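Workshop notebook, May 15, 2022
Filed under: Game services, Subscriptions, Build notes

Spent the morning on the Zunen subscription tier. The trial timer still starts when the download starts, so a player on a slow line loses half of it before seeing the title screen. Moved the start to first launch. Kvaran (the racing one) picks this up correctly. Rekuvex does not, and keeps the old start time after a reinstall. Logged it, not fixed.

Catalogue page now loads 15 titles at a time. It was trying to fetch all 200 and the console build stalled on the second scroll.
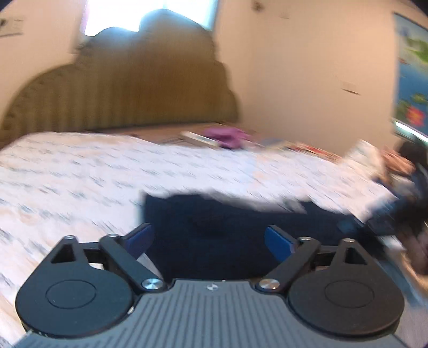 Bedroom, gripper heading for the bed.

Discount check next. Subscribers should get the lower price on add-ons as well as full games. Weltorent add-ons show full price in the basket and the right price on the receipt, so the charge is fine and the display is wrong. Same fault as the season pass one from before. Look at the basket cache first.

Load test on the sign-in server: 2,000 accounts, no trouble. At 3,000 the queue message came up but the place in the queue never changed. Need to ask whether that number is live or only read once.

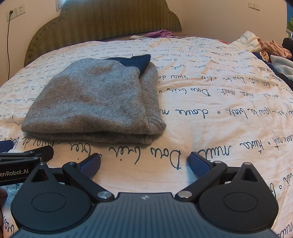 Folded grey jumper on the white sheet.

Left to do:
- Rekuvex reinstall bug
- basket price for Weltorent
- wording on the renewal screen, still says "monthly" on the yearly plan
- saves when a title leaves the catalogue. They should stay on the console, check this on both models

Catalogue swap is down for June. Kvaran stays in, no decision on the rest.

We use cookies to remember your settings. Accept / Manage choices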